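Unit 4: Chores and machines

Can a machine tidy a workshop yet? Partly. In the Okel trials, an arm bolted to one bench moved boxed parts all day. Put to work in a cluttered room, it finished 17 of 50 jobs.

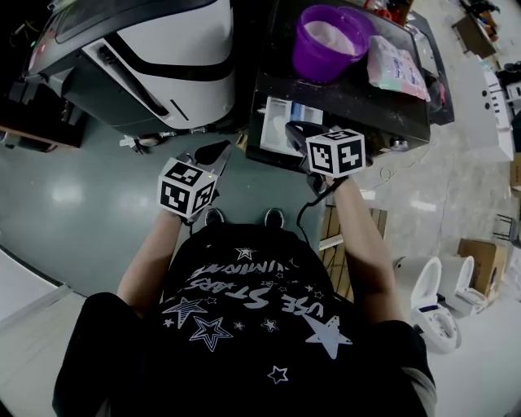

Hand-held grippers with marker cubes, at a workbench with a purple bucket of white powder.

Buckets and bags are harder than boxes – a bag changes shape when gripped. Floor clutter adds a second problem, path planning.

Read the Bindwood handout before the February lab.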